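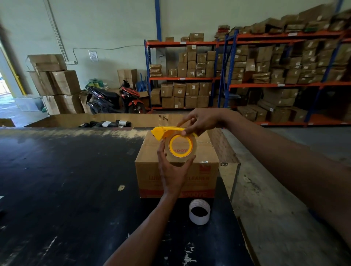 Draft practice note: hand sealing as reference for the Gruvance cell

draven_ops
Members are asked to review clause 3 before July. It requires that manual taping be recorded at the packing bench before any sealing task is assigned to a robot. The proposed minimum is 100 cartons per carton size.

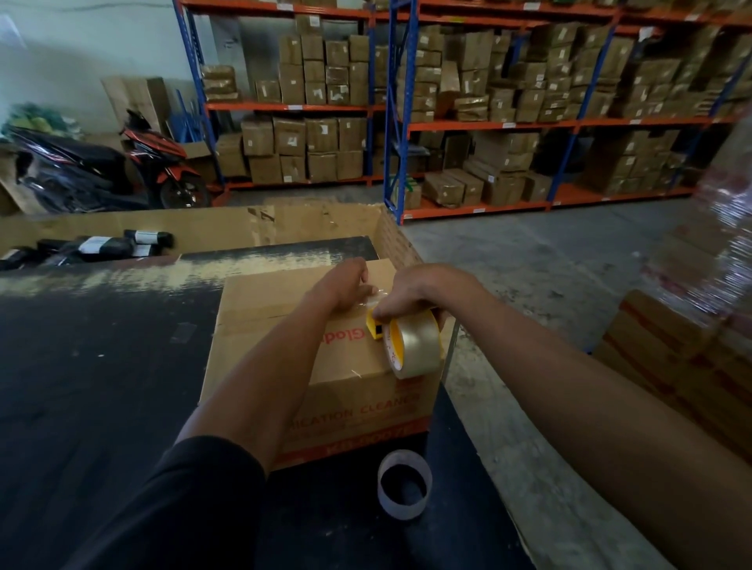 The clause also requires that spare rolls and empty cores be logged as part of the bench layout.

hummont_qa
We do not support the minimum as written. Our site requires 200, and with fewer the variation in hand position is not covered.

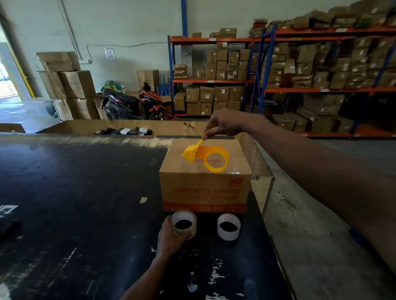

Posted by chmielewska_pack
Packing and Dispatch | 35 posts

I disagree with the previous reply. The number matters less than the operator's method. The clause should state which hand holds the dispenser and where the tape must end on the side panel.

hummont_qa
A fixed method would exclude left-handed staff. We would accept it as guidance only.

draven_ops
Noted. Both positions will be entered in the next draft. The minimum remains open.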